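Suchbegriff eingeben Suchen

So., 15. August | Wohnwerkstatt Cokent

Wohnen auf 18 Quadratmetern
Sprechnotizen zum Vortrag im Stadtteilhaus Tirkley

Einstieg (ohne Folie, erst mal ankommen lassen)

Guten Abend, schön, dass ihr da seid! Gleich mit einer Frage ins Publikum: Wer von euch hat schon mal in einem einzigen Zimmer gewohnt, also Bett, Tisch, Herd, alles? Hände hoch. Abwarten, Zahl im Kopf behalten, später darauf zurückkommen.

Dann erzählen, wie wir zum Thema gekommen sind: Das Orakzai-Haus, 586 Einzimmerwohnungen unter einem Dach, gebaut als Übergangslösung, und viele wohnen heute noch da und wollen auch gar nicht weg. Wir haben im Projekt Codon 13 Wohnungen besucht, meistens abends, meistens mit Tee. Ich schwärme bis heute davon. In jeder war der Grundriss gleich und in jeder wohnte man vollkommen anders.

Wichtig, hier langsam sprechen: Es geht heute NICHT um Minimalismus. Niemand muss seine Bücher weggeben. Ich habe selbst viel zu viele.

Teil 1: Der Tisch ist das eigentliche Zimmer

Das hat mich am meisten überrascht. Ich hatte mit dem Bett gerechnet, das nimmt ja den meisten Boden weg. Aber das Leben spielt sich am Tisch ab. Da wird gegessen, Steuer gemacht, genäht, telefoniert, gestritten. In einer Wohnung stand der Tisch quer mitten im Raum, man musste seitlich dran vorbei, und trotzdem war das der gemütlichste Ort von allen (die Lampe hing so tief, dass man sie beim Essen im Gesicht hatte, herrlich).

Daraus unsere erste Faustregel: Der Tisch wird in Zonen gedacht. Hinten an der Wand steht, was bleibt. Vorne liegt, was am selben Tag wieder verschwindet. Die Grenze darf man ruhig markieren, mit Klebeband, einer Leiste, einer Reihe Postkarten.

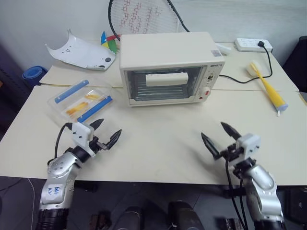
Tischmitte: Tischofen, dahinter Badmintonschläger an der Wand.

Kurz stehen lassen und dann zur Steckdosenfrage, die kommt sowieso. Bei Geräten, die richtig heizen, bitte immer in die Anleitung schauen, was Abstand und Anschluss angeht! Mehrere Heizgeräte an einer Leiste, das geht nicht. Also: Wasserkocher bekommt seine eigene Wandsteckdose, fertig.

Noch ein Lieblingsthema: die Wand. Über dem Tisch ist fast immer Luft, die niemand benutzt. Eine schmale Schiene, ein paar Haken, und schon hängt das Schneidebrett da, der Kalender, die Schere. Wer nicht bohren darf, nimmt ein Regal, das auf der Tischplatte steht. Muster herumgeben (liegt in der blauen Tasche, nicht vergessen, letztes Mal vergessen!).

Teil 2: Wohin mit dem, was man selten braucht?

Überleitung: Der Tisch ist frei, jetzt ist der Schrank voll. Lachen abwarten, kommt eigentlich immer.

Wir unterscheiden nach Griffen. Wie viele Handgriffe brauche ich, bis ich das Ding in der Hand habe? Die Kaffeetasse: einer. Der Wintermantel im Juli: gern fünf oder sechs, das stört keinen. Die Weihnachtskiste darf ruhig hinter dem Koffer unter dem Bett wohnen. Schwierig wird es bei allem dazwischen, Nudeln, Ladekabel, Verbandszeug, und genau da lohnt sich das Nachdenken.

Übung mit dem Publikum, höchstens 10 Minuten: Jede und jeder schreibt einen Gegenstand auf, der zu Hause keinen festen Platz hat. Zettel tauschen, der Nachbar schlägt einen Platz vor. Regel: Der Vorschlag darf verrückt sein, aber man muss ihn ernst aufschreiben. Ich liebe diese Übung! In Tirkley-Nord kam dabei heraus, dass man Bettwäsche im Kissenbezug lagern kann, seitdem machen wir das zu Hause auch so und ich könnte stundenlang darüber reden.

Falls nach dem Backofen als Schrank gefragt wird: Ja, das kennen viele von der Großmutter, Bleche und Pfannen im Rohr. Ich würde trotzdem dringend davon abraten, irgendetwas Brennbares hineinzulegen. Papier, Folie und Tüten gehören in die Schublade, und vor jedem Einschalten wird hineingeschaut, auch wenn man ganz sicher ist.

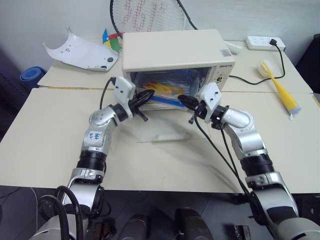 Aus dem Publikum kam beim letzten Mal der Einwand, das alles sei ja schön für Leute, die allein leben, zu zweit breche jedes System nach einer Woche zusammen, weil immer einer den festen Platz vom anderen nicht kenne. Das ist ein richtig guter Punkt und ich will ihn heute von mir aus ansprechen. Meine Antwort damals war zu kurz. Besser so: Zu zweit braucht man weniger feste Plätze, dafür welche, die beide ausgesucht haben. Und jeder bekommt ein Fach, in das der andere nicht hineinredet. Ein echtes Chaosfach. Das hat in den Wohnungen mit Paaren wunderbar funktioniert, teilweise mit Türchen davor.

Teil 3: Licht, Geräusche, Gerüche

Wenn die Zeit knapp ist, hier kürzen, aber das Licht bitte nicht auslassen.

Eine Deckenlampe macht aus einem kleinen Zimmer ein Wartezimmer. Drei kleine Lampen machen daraus drei Orte: Leseecke, Tisch, Bett. Man knipst die eine aus und die andere an und ist umgezogen. Wirklich ausprobieren, gleich heute Abend, mit dem, was ihr da habt!

Geräusche: Filz unter die Stuhlbeine, ein Teppich an die Wand zum Nachbarn. Kühlschrank möglichst weit weg vom Kopfkissen, was bei dieser Größe leider heißt: vom Fußende.

Gerüche: Zwiebeln zuerst, dann lüften, dann erst das Bett ausklappen. Im Orakzai-Haus haben sie dafür sogar einen Ausdruck, die Zwiebelstunde. Im Mai, wenn alle Fenster offen stehen, riecht man im Hof, was es wo gibt.

Schluss

Auf die Handzeichen vom Anfang zurückkommen. Wer damals in einem Zimmer gewohnt hat: Was vermisst ihr daran? Zwei oder drei Antworten sammeln, nicht kommentieren, einfach genießen. Danach Hinweis auf die Grundrissbögen am Ausgang und auf die nächste Führung, Liste liegt neben der Garderobe. Stühle bitte stehen lassen, nach uns probt der Chor.

Kontakt: Wohnwerkstatt Cokent, Büro im Stadtteilhaus Tirkley | © Wohnwerkstatt Cokent | Nach oben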